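Section 3: Showing the task by hand

Before you begin

By now your pair of Ritell hand grippers should be charged, paired with the recorder and through the short check in Section 2. If one of them still refuses to pair, please go back and sort that out first, as a recording made with only one side talking to the recorder can't be repaired afterwards.

In this section we'll take you through a complete demonstration, from laying out the table to saving the take. We have used clearing up household rubbish as the task, partly since everybody has some to hand, and partly because it is a very good teacher. Plastic bags sag, wrappers spring open again when you let go, and a drink carton behaves quite differently once it has been squashed. If you can show those well, most other table jobs will feel easy.

Set aside a little time for your first go. You will probably want to throw away your first few takes, and that is perfectly all right — everyone does.

Laying out the table

1. Choose a steady table that you can stand at comfortably, with room for both elbows. An ordinary kitchen is fine, and there is no need to tidy the worktops behind you.

2. Put down a cloth if you normally use one. Patterned cloths are welcome, flowers and all. The Reveck trainer copes better later on if it has met a few different surfaces, so do change the cloth between sessions if you have another in the drawer.

3. Tip out the rubbish in a loose heap within easy reach. Mix clear things with coloured things, and let some of them lean on each other, the way they would if they had come straight out of somebody's shopping.

4. Stand your collecting bin beside the table, on the side of your stronger hand.

CAUTION: Leave out broken glass, open tins, batteries and anything that might drip. The finger pads are soft and will mark.

Holding the grippers

5. Put your gloves on before you pick anything up. Thin work gloves with a coated palm give a good hold on the upright handle. Thick winter ones do not, however cosy they may be.

6. Slip the strap round so that it sits snugly, then wrap your fingers about the grip. You should be able to relax your hand for a moment without feeling the tool slide.

7. Let the cable hang down past the handle in an easy loop. If it pulls when you reach to the far side of the table, give yourself more slack now, before you start.

8. Look for the green light on each housing. Steady green means ready. If it blinks, wait, and it will usually settle by itself.

Recording a take

9. Hold both grippers still over the near edge of the table and press the Start pedal. You will hear 3 short beeps.

10. Bring one gripper in towards the first item, with the fingers open a little wider than you think you need. Close slowly. With a clear bag, gather it into an upright bundle between the pads, so that most of the plastic is held and not just a corner.

11. Keep the other gripper nearby and pointing at the heap. It may steady the pile or simply wait its turn, but please don't rest it on the table, which the recorder takes as the end of the take.

12. Lift, carry the item over to the bin, and open the fingers fully. Pause for a breath before going back.

13. Carry on until the table is clear, then press the pedal again to save.

NOTE: If you drop something, don't stop. Pick it up again just as you naturally would. Recoveries like this are some of the most useful things you can show, and the Talavera robot will be glad of them when it fumbles a wrapper of its own.

CAUTION: Never put your free fingers between the pads to help an item in. Besides the risk of a pinch, it teaches the robot to expect a helper it won't have.

How much is enough?

We suggest 14 good takes before your first training run. Shuffle the heap each time, swap in different wrappers, and step a little to the left or right. The recorder stores up to 3000 takes — nearly a lifetime's supply for most households — so you needn't be in a hurry to delete the old ones.

If a take won't save and the recorder shows code 2194, the memory card has come loose. Switch off, press the card home until it clicks, and switch on again. Takes already saved will still be there.

When you are happy with your set, turn to Section 4, where we move everything across to the Comen desk software and watch it all back.

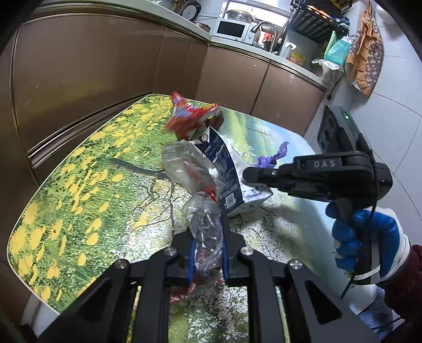
Page last changed: Nov 20, 2020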